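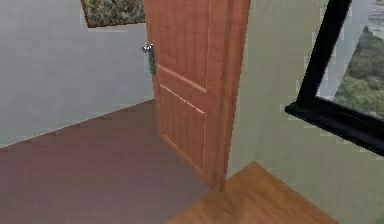 Figure 4. Door test in the Cliller simulator: lever handle, door partly open, floor seam at the threshold.

4.2 Setting up the door planner

Read section 4.1 first. The planner will start without a calibrated base, and its paths will be wrong in ways the log does not report.

1. Load the indoor map and select the door as the target object.
2. Open the Perception tab and run Detect Handle. Do not trust the confidence score. It measures how sure the model is, and the model is sure of a great many things.
3. Compare the handle marker with the rendered lever. If they don't line up, drag the marker by hand and click Lock.
4. Set Hinge Side yourself. The Auto setting guesses from the door edge and guesses badly on a door that is already open.
5. Set Max Planning Time to 400 ms and Path Samples to 16.
6. Click Plan, then Step. Go through the path one waypoint at a time before you click Run.

Note: The floor classifier was tuned by Thirumalai Pinto on plain single-color floors. Where two floors meet, it may mark the seam as a step. Turn off Step Avoidance for this test and turn it back on afterward.

Note: Windows are treated as solid walls. The Somix release notes promised a glass class in August. We have yet to see it work.

CAUTION: A clean run in simulation says little about a real door. Rendered hinges have no drag unless you add it — the default is zero. Keep the force limit at 200 N or lower in the profile, and have a second person check the file before it goes to hardware.

Last checked by Ilham Lamrani, January 2023.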